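Community > Music and Audio > Streaming and Playback

Songs from my own library disappear after switching phones

Asked by Fenna Groen, 24 April 2023

I use the Helow music app and pay for the family plan. I moved to a new phone and signed in with the same account. Playlists came over, but the tracks I uploaded myself are grayed out. These are mostly live recordings and a few old CDs I ripped, 830 tracks in all. Everything from the normal catalog plays.

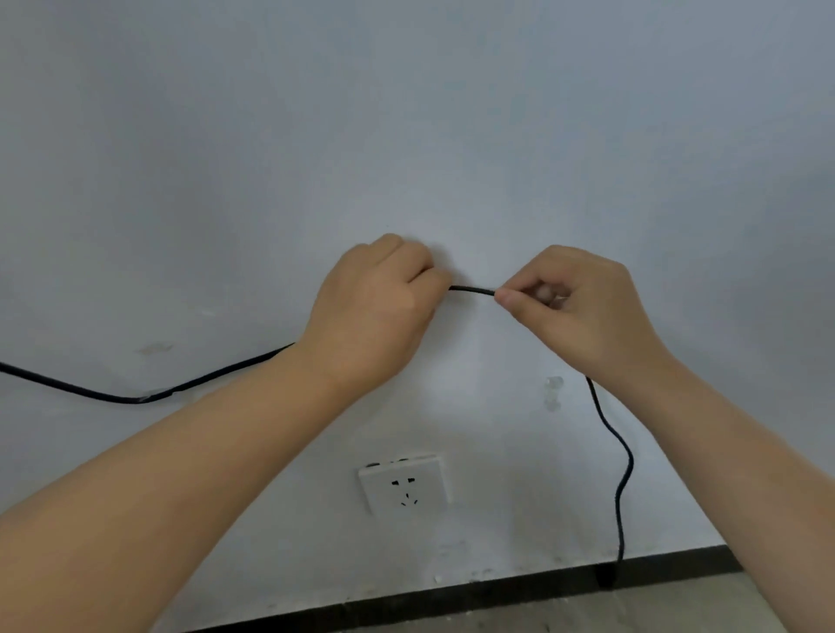
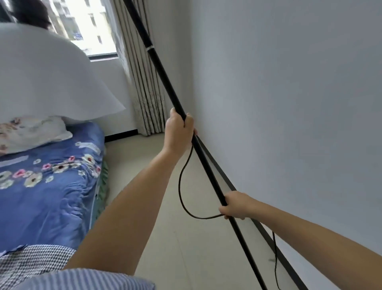

Do uploaded tracks count toward a limit on the family plan?

They do, and the limit is per person, not per household. On the family plan each member gets 2,000 uploads, and anything over that stays on the computer it came from and shows up gray everywhere else. With 830 you are well under it, so the limit isn't what is causing this.

I have signed out and back in, and I deleted the app once and put it back. The old phone is wiped already. The tracks still play on my laptop. Is there a way to get them back on the phone without uploading the whole lot again?

3 answers

Thijs Peeters
Gray tracks on a new device usually mean the upload library is switched off there. It is a separate setting from the playlist sync and it is off by default on a new install. Go to Settings, then Library, then My Uploads, and turn on "Show on this device." Leave the app open on wifi for a while after that. The list fills in from the newest upload to the oldest, so don't go by whether the first album you look for is there.

If the switch is already on, look at the laptop. In the desktop app, open the Uploads tab and check the status column. "Stored" means the file is on their server. "Local" means it never finished and the laptop is just playing its own copy. That would also explain why it works there and nowhere else. Select the local ones, right click, and pick Retry. You only have to do it for those, the stored ones are left alone.

One more thing - files with no artist name in the tags get stuck at Local no matter how many times you retry. Live recordings are often like that. Fill in the artist field first and then retry.

mulder_k
Same thing happened to me last June. I gave up and copied everything over with a cable and use a different player for those now. Works fine.

Trevis
What Thijs said, but check the family plan side too. If the person who runs the plan removed you and added you again at any point, your uploads get parked for 4 weeks and you have to confirm you want them back. There is a banner for it on the account page in a web browser. I never saw it in the phone app.

Comment from Fenna Groen
The switch was off. I turned it on and most of them are playing now. Two albums are still gray and the laptop has them as Local - both have a blank artist field, so I'll fix the tags tonight and retry. Didn't see any banner on the account page.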